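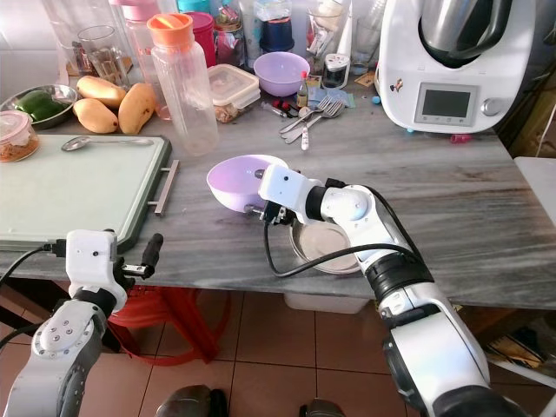

Green board and steel plate, kitchen end

Search the list archive Go

Re: Clidcombe allotment supper, July

Quick one before work. Hall is ours from 2pm, key from the Rosier as usual. 18 plots have said yes, 14 haven't answered. Please anwser, even if it's no. Can't order the beans otherwise.

Still short: salad (not cucumber, we're drowning), bread, jugs. Charge stays at £2 a head, kids free. Money left over goes to the water butt fund, still £50 off.
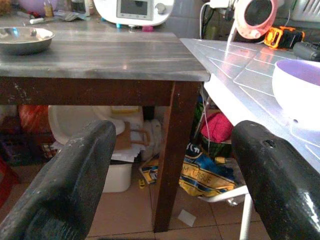 Levchenko wrote:
> Can we not eat at 5 this year? Half of us are watering then.
> Make it 7 and I'll do two big trays of potatoes. Also
> is the hosepipe rota on or off, the board says both.

7 is fine by me if nobody shouts by tonight. Yes please to the potatoes. Rota is ON, odd plots mornings, even plots evenings, ignore the old sheet on the shed door. Will take it down when I've got a minute.

Blight seen on the bottom row. Check your tomatos, bag anything brown, don't compost it.

More re food when I've done the list.

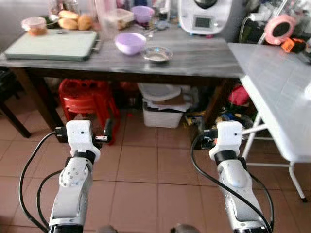
Marble-look table, board on the left

Iris
plot 14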